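Small bits in one big tub: sort it or leave it?

Forum › Home and Shed › Storage and Decluttering

effie_mackay
Posts: 907
I have a grey tub. It started as the place things go before they go to their proper place, and it has been that for three years now. Hairbrush, cups, a fluffy orange ball of uncertain ancestry. None of it belongs together and none of it belongs anywhere else either.

My sister says buy dividers. My husband says buy a lid. Before I spend money on either, what do people do with the odds and ends that don't have a category?

tub_thumper
Posts: 2389
Lid. A lid is a divider between you and the problem.

Lucimara P
Posts: 15
Please don't get the lid. I did the lid. By February there was a second tub on top of it, also with a lid.

What worked for me was emptying the lot onto the kitchen table and putting things back by who uses them. Brushes went to the bathroom, cups to the cupboard, and anything fluffy was offered to the kids with a deadline. 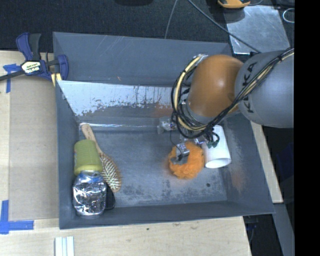
The other thing I'd say is don't put small things in a big tub in the first place. They slide to the sides and huddle, and then you're leaning in up to the elbow for one brush. Sloping sides make it worse. I moved to a couple of shallow Plosance trays, the plain ones, and I can find my comb before work now.

skurport_dad
Posts: 4000
Disagree about the trays. Trays are shelves that have given up. We had them all over the laundry and every one turned into a flat version of the tub, only now it took up the whole bench.

Big tub, one per person, name on the front in marker. When it's full, that person deals with it. My son's has been full since he was 12 but the principle is sound.

effie_mackay
Posts: 907
How old is he now?

skurport_dad
Posts: 4000
19.

Rogério F
Posts: 15
On the cups: if they live in a tub with a hairbrush, please wash them before anyone drinks out of them. I realise this is not a storage tip.

I'd store them standing up, too. A cup on its side in a bin is a small trap for hair ties and coins and, at our place, one very surprised gecko.

effie_mackay
Posts: 907
They're not drinking cups any more. One is for bath time and the other is for scooping dog biscuits. I'd like that noted before my mother reads this.

Lucimara P
Posts: 15
Then the bath one goes in the bathroom and the biscuit one goes in the biscuits! You've just sorted half of it.

tub_thumper
Posts: 2389
She's got a point, annoyingly.

For the brush, if the handle's timber, keep it out of the wet. I ruined a good one by leaving it on the edge of the bath. Hook on the back of the door, bit of string around the handle, done. My neighbour Solange swears by those Gellik stick-on hooks but mine come off the paint every summer and take a piece of the wall along for company.

skurport_dad
Posts: 4000
Screw-in hooks. Stick-on hooks are a subscription.

Rogério F
Posts: 15
We rent, so screws are a conversation with the agent — and I've had enough of those. Stick-on is fine if you wipe the door down with metho first and leave it overnight before hanging anything.

effie_mackay
Posts: 907
Update, for the two of you still awake. Brush is on a hook. Bath cup is on the side of the bath. Biscuit cup is in the biscuits and the dog has already tried to get it out.

That leaves the orange ball, which both kids say belongs to the other one. It's back in the tub. I've also put in a phone charger and some batteries that may or may not be flat, only until the weekend.

tub_thumper
Posts: 2389
Get the lid.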